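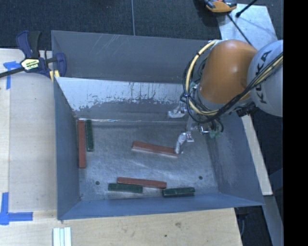 Okay, hi everybody. Can people in the back hear me? (Wait for nods. Water. Don't rush the first slide.)

So I'm going to talk about bin clearing, and mostly about one small change we made to how the robot picks its next grasp. The project is called Lerkorer. Most of the good parts of it are Banafsheh Babaei's, and she's sitting right over there, so if you ask me something hard I'm going to look at her.

The problem. You've got an arm, you've got a metal bin, you've got blocks in it, and you want the bin empty. Everybody in this room has seen a demo of that. Picking the first block is easy! The first block is usually out in the open and you can grab it about any way you like. The trouble is with the last few. They end up along a wall, or lying up against each other, and there isn't room to get a finger in on both sides.

(Point at the left wall here.) Look at the long red block, the one running alongside the wall. It's close to the wall on one side, and it's got a green block lying almost parallel on the other. If you score that grasp on shape alone it looks great, a long straight block, nice flat sides. Then you check where the fingers have to go and the score falls apart. Now compare the red one in the middle of the floor, by the lower finger. Plenty of space. An ordinary planner takes the middle one, and so does ours. The question I care about is what happens after that.

Our baseline is Pakzad, which some of you know from Rostam Soltani's talk. Pakzad ranks every grasp it can find, takes the top one, and ranks again from scratch. It's a good planner and it's fast. What it doesn't do is think about what a grasp does to the neighbors. Pull a block out at a bad angle and you bump the one next to it, and now that one is in the corner.

So here's the method, and it really is a short slide. We keep the ranking from Pakzad and add a second term, and we call that term prevumance. (Spell it. People always ask. P-R-E-V-U-M-A-N-C-E.) Rostam came up with the word on a train and I've never managed to get rid of it. It's a guess at how much harder the remaining blocks will be once this one has gone. High prevumance, leave it alone for now. Low prevumance, go ahead.

Where does the guess come from? A small network, trained on bins we'd already cleared. For every pick we logged the top view before, the top view after, and how the best available grasp score changed. That's the whole label. We didn't hand mark anything, which made me very happy, because I did the hand marking on the last project and my wrists still remember it.

Second piece — nudging. If every block left has a bad score, the arm is allowed to push one instead of grasping. A push gets scored by the same network, so we didn't need a second model. We cap it at 3 pushes in a row, and then the trial counts as a failure and a person resets the bin. Without the cap it would happily shove one block back and forth forever. (Tell the lunch story if there's time. If not, skip.)

A word on the setup before numbers, since somebody will ask. It's a KUKA arm over a sheet-metal bin. The bin is clamped at the corner, and there's blue tape on the wood surface next to it. Please, please clamp your bin. We lost a week of data early on to a bin that had crept over a tiny bit with every push, and the planner got blamed for it. I had a whole theory. It was the bin.

The other headache was the floor. Brushed metal throws reflections, and you've got a bright line where the back wall meets the floor. Our first segmentation model loved that line. It wanted to pick it up. We fixed it with training images taken under different lighting, nothing clever.

Results. (Slow down.) We ran 60 full bins with each planner, starting from the same layouts as closely as we could rebuild them by hand. Pakzad alone failed on 17. With prevumance but no pushing, we did better, but the wall cases were still there. With both turned on, we failed on 3. I was expecting an improvement, I wasn't expecting that one, and Banafsheh made me rerun the analysis before she'd let me put it on a slide.

Now the part where I'm less cheerful. It's slower, because a push costs nearly as much time as a pick. And these are all rectangular blocks. We tried it with a few rounded parts at the Hisstead lab in June and the pushes were a mess, things rolled where they wanted to. I don't have a plot for that. I'd call it an open problem and I'd love to talk to anyone who's worked on it.

(If running over, jump straight to the last slide.)

What we're doing next is letting the network look two picks ahead instead of one. Early runs are mixed. Banafsheh thinks we need more data, I think the label is too noisy, and we have a coffee riding on it.

Code and logs go up once we've cleaned out the file paths with my home directory in them. Thanks to Rostam for the baseline and for the word. Okay — questions? (Repeat each question into the mic!)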